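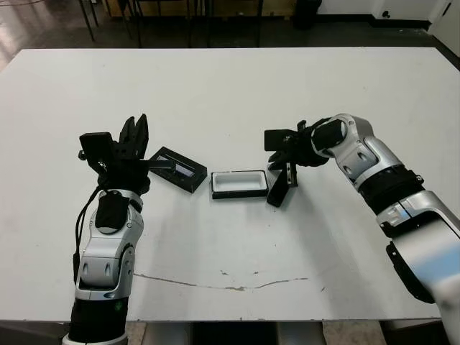
Lettering and Layout, Part One
Session 13: Spacing
Notes by Orvokki Partanen

Read these notes before the practical. You will need a soft pencil, a ruler marked in millimetres, tracing paper and the two text sheets given out last time (the bus timetable and the museum leaflet). If you have lost yours there are spares in the plan chest, second drawer.

Last session dealt with the shapes of letters. This one deals with the space in and between them. Most of the faults marked down in the May coursework were spacing faults, and nearly all of them could have been put right without changing the typeface.

1. Four kinds of space

Counter. The space inside a letter, closed as in o, or partly open as in n, c and u. The designer of the typeface has fixed it and you can't change it, short of choosing another face.

Letter space. The space between one letter and the next. Also fixed by the designer to begin with, but you can add to it or take away from it.

Word space. The space between words. In ordinary text this is close to the width of a lower-case i, perhaps a little more in a wide face.

Line space. The distance from one baseline to the next. Printers call the extra space leading, after the strips of lead that were put between lines of metal type. Software often uses the word for the whole distance from baseline to baseline. Check which is meant before you copy a figure from a book.

The four are related. Word space has to be clearly larger than letter space or the words run together. Line space has to look larger than word space or the eye drops to the line below instead of moving along. When a page looks wrong and you can't say why, check them in this order: letters, words, lines, margins.

2. Space is judged by area

Beginners measure from the edge of one letter to the edge of the next and make all the distances the same. Try it with the word MILL and then with AVAIL. MILL will look more or less right. AVAIL will look as if it has holes in it.

Two straight strokes side by side, as in IL, enclose a tall rectangle. A straight and a round, as in HO, enclose a rectangle with extra bits at the top and bottom where the curve turns away. Two rounds, as in OO, have even more. A and V lean in the same direction where they meet, and can be moved so close that a vertical ruler will touch both.

The working rule for capitals is:

straight next to straight -- furthest apart
straight next to round -- a little closer
round next to round -- closer again
open or sloping letters (A, V, L, T, Y) -- judge by eye

One old way of thinking about it is to imagine pouring sand between the letters. Each gap should take the same amount. It is only a guide, as the letter C will take sand well past the point where the eye stops counting it as part of the gap.

Exercise 2a. Draw RIIHIMÄKI in plain capitals, 20 mm high, on a pencilled baseline. Begin with the pair of straight strokes II and make every other gap agree with it. The word has a lot of uprights at the start, so if you set II too tight you will not be able to match it further on at ÄK, where the slope of the Ä already leaves a large space at the top. Start wide and come in.

Exercise 2b. Trace your finished word with the letters left out, shading only the gaps. Turn the sheet upside down. Any gap that is darker or wider than its neighbours will show up straight away.

3. Figure and ground

A letter is seen as a dark shape on a light ground, but the ground does half the work. Cover the counter of a lower-case e with your pencil and it becomes a blob. Two strokes become two strokes only when enough of the background shows between them. As the size goes down, or the reader moves away, the narrow spaces close before the strokes disappear. A sign that reads ill as ill at arm's length may read as a grey bar from across the road.

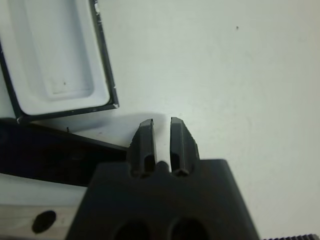 Close uprights are the hardest test for any small setting. The pairs to look at are il, ll, ni, rn and the figure 11. In each of them the reader relies on one thin strip of ground running from top to bottom, and if that strip fills in, rn turns into m and 11 turns into a thick 1. The same thing applies to solid objects: the two dark fingers, standing close together, are told apart by the narrow vertical gap of white table between them. Look at it with your eyes half closed, or from the other side of the room, and judge when the two shapes become one. Then do the same with the word "illness" printed at 8 point and at 12 point, and write down the distance at which each of them fails.

Three things make the strip fill in:

Ink spread. Soft, uncoated paper lets the ink creep outwards, so strokes thicken and gaps shrink. Allow for it by choosing a slightly lighter weight or adding a little letter space.

Glare. White letters on black seem to swell, particularly on a screen or a lit sign. Reversed text normally needs more letter space than the same text in black on white.

Poor contrast. Mid-grey on white holds up at large sizes and gives way at small ones. Pale grey captions are a common fault. Do not use them in your coursework.

4. Capitals and small letters

Lower-case text should be left alone in most cases. The designer has spent a long time on the fit of the letters and a general squeeze or stretch usually makes it worse. Headings in large sizes can be tightened slightly. Captions and notes in very small sizes can be loosened slightly.

Capitals are another matter. They were fitted to stand at the start of a word, next to small letters. A whole word in capitals looks cramped unless space is added. Start with five per cent of the type size and look at it. Small capitals need the same treatment.

Kerning means changing the space between one particular pair, such as To or AV. Tracking means changing the space all through a line or a passage. Students mix these up every year. If you have changed one gap you have kerned. If you have changed all of them you have tracked.

5. Word space and the edge of the column

Text set ragged right has equal word spaces and an uneven right edge. Justified text has a straight right edge and uneven word spaces. In a narrow column, justified text opens up badly and pale channels run down through the lines. These are called rivers. They are easier to see if you turn the page upside down or hold it at a slant.

To get rid of rivers, try these in turn: allow hyphenation, widen the column, reduce the type size a little, or give up and set it ragged. For a leaflet column of the usual width, ragged is the safer choice.

Two spaces after a full stop are a habit left from the typewriter. Use one.

6. Line length and line space

A comfortable line of continuous reading has between 45 and 75 characters, counting spaces. Longer than that and the reader has trouble finding the start of the next line. Much shorter and the phrases are chopped up.

Long lines need more line space than short ones. Faces with large small-letters (a large x-height) need more than faces with small ones, as there is less white left above and below. Heavy faces generally need more than light ones.

As a starting point set text at 120 to 145 per cent of the type size, measured baseline to baseline. So 10 point type goes on 12 to 14.5 point. Then print it. A judgement made on screen doesn't count for printed work, and I will ask to see the paper proofs.

7. Worked case: the Fultudano leaflet

The Fultudano museum leaflet ran to 2,750 words on a folded sheet. In the first proof it was set at 8 point in justified columns with almost no margin. Every word had been got in and visitors were leaving it on the benches.

Marjatta Kettunen reset it with the same typeface, Truno. She took the text down to 1,081 words with the museum's agreement, put it up to 9.5 point on 13 point, and went to ragged right. The outer margins were doubled. The headings stayed the same size but got a full line of space above and half a line below, so that each one sat with the paragraph it belonged to. In the first proof the space above and below had been equal, and the headings floated.

Note the order of work. The cutting was done first. There is no spacing that will rescue a sheet with far too much on it.

8. Worked case: the Skidodano timetable

A timetable can't be cut in the same way. The Skidodano winter timetable has 3,167 departure times and they all have to be there. The questions are different too, as people don't read it through. They run a finger down a column or along a row.

Space can replace ruled lines almost completely. If the gap between columns is clearly larger than the gap between rows, the eye goes down. If the gap between rows is larger, the eye goes across. Where the two are equal it goes nowhere in particular, and that is when people start adding rules and boxes. The published version leaves a small extra space after every fifth row and has no vertical lines at all.

Figures in tables should be of equal width (called tabular figures) so that they line up. In running text use proportional ones if the face has them. The figure 1 is the one that gives the game away: in a tabular set it has a wide space on each side, and 11:11 in a sentence will look gappy.

9. For the practical

Bring Exercises 2a and 2b finished, on separate sheets, with your name on the back. We start at 9.30 with those pinned up along the long wall.

Reset one panel of the museum leaflet in two versions, one justified and one ragged, with the same typeface and column width. Mark any rivers in pencil.

Take one page of the timetable and remove every ruled line. Redraw it using space only. Keep the type size as it is.

Next session: margins and the position of the text on the page. Bring any paperback you don't mind writing in.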